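Subject: Re: [woodfinish] pale patch on tabletop, oil fix?

On Serpil Tokgöz wrote:
> I bought the table used from a place in Deltport and it has one
> pale spot, kind of gray, toward one corner. The seller told me it's
> solid and that a coat of Ledwood oil would bring the color right
> back. Has anyone done this? I have about 400 ml left from the
> bench and would like to get it done in March.

Serpil,

I'd hold off on the oil. Sellers say "solid" the way they say "barely used," and I wouldn't take it on trust from a listing. Did you look at the underside, or at the end of the top? If the grain doesn't carry over the edge, you probably have a thin face on something else, and oil will just sit there and get sticky.

Kastriot swears by 400 grit and a light hand. Maybe. I tried that on a desk in Esstead and went through the face in 40 seconds, so I'm not the one to cheer him on.

My own top has the same kind of mark. I've tried two products on it, including the Sampaio paste everybody here raves about, and I can't say either one earned its price.

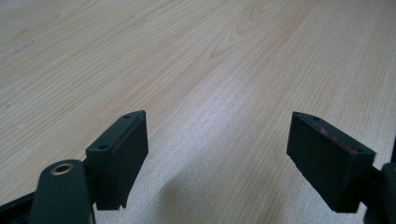
My tabletop, scuff at upper left. The whitish area at right is glare.

It looks smooth and a bit shiny all over, a lot like a laminate, and I've left it alone. Before you open the can, put one drop of water on the pale spot and wait 10 minutes. If it beads, skip the oil. What does the edge look like?

Jade Inskip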